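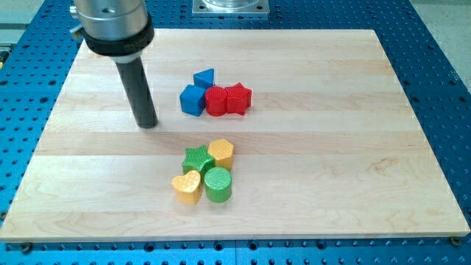 波克利足球俱乐部 青训与社区部

草皮边上的安妮莎

12/02/2020

从火车站走到波克利的训练场，要先经过一座旧水塔，再经过一家只卖三种面包的铺子，然后拐进一条没有人行道的小路。我第一次来的时候拐错了弯，在一户人家的后院门口站了好一会儿，最后还是那家的老太太拎着水壶出来，上下看了看我，说：“找安妮莎的吧？往回走，听见有人喊就到了。”

她说得一点不差。离场地还有一大段路，我就听见了那个声音，不尖，也谈不上凶，可是穿得很远，像有人隔着一条河跟你打招呼：“抬头！抬头再传！”安妮莎·平托（Anitha Pinto）站在边线外面，两只手插在一件宽大的旧外套里，脚边放着一个保温壶。她带的是俱乐部的女子一队，同时还管着十六岁以下的梯队，这两份工作按理说应该由两个人来做，她自己也这么讲，讲完了又笑，说真分给别人，她恐怕要天天趴在围栏上看。

喜欢看地区联赛的读者大概还记得去年八月的那场揭幕战。波克利刚刚升上来，赛前没有几个人看好，对手卡洛韦（Calloway）连着好几年都在争冠的行列里，带来的球迷坐满了客队看台，鼓敲得震天响。上半场波克利被压在自己半场，几乎过不了中线，解说员客客气气地说了好几遍“新军需要适应”。下半场换人以后，场面才慢慢松动，最后靠一个角球扳平，一比一。这个比分放到整个赛季里看并不起眼，可是你随便找一个波克利的球员聊天，聊不了几句，她一定会绕回到那场球上去。

“那天更衣室里像过年一样，”安妮莎说，“我还得装着脸，告诉她们只拿了一分。装得很不像。”

她小时候在海边长大，家里没有人踢球。父亲在码头上管账，母亲给人裁衣服，哥哥喜欢板球，周末总要拉她去凑人数。她说自己接球还行，击球一塌糊涂，站在外野发呆的时候，眼睛就老往隔壁那块空地上飘，那里有一群男孩在踢一只补过好多次的足球。有一天他们少一个守门员，朝她招了招手，她就翻过矮墙去了。哥哥气得一个星期没跟她讲话（后来她第一次代表成年队出场，哥哥坐了一夜的车来看，这是后话）。

守门她守了两年，个子没有长起来，教练把她往前挪，挪到后腰才算安顿下来。说到后腰这个位置，她的话匣子就合不上了，保温壶的盖子拧开又拧上，拧上又拧开，茶一口没喝。她说踢后腰的人要习惯一场球下来没人夸你，报纸上写的是谁进了球，看台上喊的是谁过了人，你把一个危险的传球提前半步断掉，观众连那里有过危险都不知道。我问她会不会觉得委屈，她想了想，说年轻的时候会，后来膝盖坏了，躺在床上把自己的比赛录像翻出来看，看着看着倒觉得挺好看的。

膝盖的事她讲得很快。两次手术，中间隔了一个冬天，第二次做完，医生劝她找点别的事情做。她在杰维图拉（Jevetura）找了一份工作，那是一家做运动场排水的公司，她负责接电话、排工期，有时也跟着师傅们到现场去。她至今看球场的第一眼还是看草皮，哪里积过水，哪里滚压得太实，她走一圈就有数。波克利的主场西北角每逢大雨就发软，球滚到那儿会突然慢下来，她专门让边后卫练过怎么处理这种球，别的队来了总要吃一两次亏。

“这算不算主场优势？”我问。

“算穷人的主场优势。”她说，“哪天有钱修好了，我还有点舍不得。”

到波克利当教练，起初是帮忙。那时候女队的教练临时走了，俱乐部到处打听，打听到杰维图拉有个接电话的以前踢过球，就托人来问能不能顶六个星期。六个星期顶完，又顶了半个赛季，然后她辞了职。家里人都觉得她疯了，排水公司的老板倒很痛快，跟她说位子给她留着，后来几年见了面还要提一句，留到现在，大概也留成一句玩话了。

我在训练场待了整整一个下午，看她带一队练无球跑动。这种训练外行看着很闷，球在教练脚底下踩着，十来个人在场上来来回回地跑，跑完了停住，教练走过去，把一个人往左挪两步，再把另一个人往后拽一步，然后大家又从头跑起。安妮莎挪人的时候从不站在远处指，她总要自己走过去，站到那个队员的位置上，朝那个队员该看的方向看一眼，再让出来。有个新来的边锋一下午被挪了好几次，脸都红了，安妮莎拍拍她的后背，跟她说了句什么，小姑娘扑哧一声笑出来，下一趟就跑对了。我后来问那句话是什么，两个人都不肯讲。

队长加尔捷（Galtier）是从下面梯队一路踢上来的，如今是队里的中后卫，嗓门快要赶上教练。她跟我说，平托教练刚来的时候她还在念中学，有一回输了球，输得很难看，大家垂头丧气坐在大巴上，以为要挨一顿骂。结果车开到半路，教练让司机在一个卖烤玉米的摊子前面停下来，给每人买了一根，自己也啃了一根，一直到终点也没提那场比赛。第二天训练，她拿出一张纸，上面写着每个人在那场球里做对的一件事。

“我的那件事是喊得够早。”加尔捷说，“那张纸我夹在地理课本里，后来课本丢了，气死我了。”

当然，光靠烤玉米是踢不好联赛的。地区联赛的赛程不讲情面，冬天场地又硬又滑，队里好几个人白天上班，有在诊所的，有在超市的，还有一个在学校里教音乐，常常下了班背着大提琴直接过来，琴就靠在更衣室的暖气旁边，安妮莎见了总要把它挪远一点。伤病多的那几周，替补席上连人都坐不齐，门将教练有一回也换上了球衣，好在没有真的上场。分组对抗人手不够，安妮莎就自己下去踢，踢得很慢，位置却站得很讨厌，队员们怎么传都要从她跟前过。

这个赛季到目前为止，波克利排在第五位。对一支升班马来说，这个名次已经足够让镇上的人在面包铺门口多聊几句了。主场的观众也多了起来，安妮莎接手的头一年，有一场比赛她闲着没事数过看台，一共八十个人，里面还有一大半是家属。上一个主场，检票口撕掉了一百六十四张票，俱乐部的人高兴得把这个数字写在办公室的白板上，过了好几天也没舍得擦。我去的时候它还在那儿，旁边添了一句“下次带凳子”，字写得歪歪扭扭的。

上个月，地区足球协会办了年度颁奖晚宴，安妮莎得了最佳教练的提名。她为这个晚上发了好几天愁，主要是愁鞋。她的膝盖穿不了高跟，平底的又只有球鞋，最后是教音乐的那位队员借了她一双演出穿的黑皮鞋，大了半号，前面塞了棉花。奖最后给了卡洛韦的主教练，她坐在台下使劲鼓掌，散场的时候两个人在门口站着聊了很久，聊的是怎么防角球。加尔捷那天也在，说教练回来的路上一句遗憾的话也没讲，只嫌汤太咸。

我倒是替她遗憾，便忍不住又问了一遍。天快黑了，场边的灯刚打开，还没有亮透，一队的人收拾东西往回走，梯队的孩子们已经三三两两地来了，有的还在嚼晚饭。安妮莎终于喝上了那口茶，大概早就凉了，她皱了皱眉，还是咽了下去。

“提名的时候，他们在大屏幕上放了一段我们的比赛，”她说，“放的是八月那场的角球。其实角球之前那一脚断球更好，是我们后腰断下来的，没有剪进去。我坐在那儿就想，唉，差那么三秒钟。”

她把这件事告诉了那个后腰。后腰姑娘今年十九岁，听完了愣了一下，说教练，那一脚我自己都忘了。安妮莎就把录像找出来，两个人坐在更衣室的长凳上，把那三秒钟看了好几遍，一直看到管灯的人来催。

第二轮联赛马上开始，头一个客场又是卡洛韦。我问她打算怎么踢，她摆摆手不说，弯腰去捡标志碟，捡到一半直起身来，朝场地那头喊了一声：“鞋带！”三个孩子同时低下头去看自己的脚。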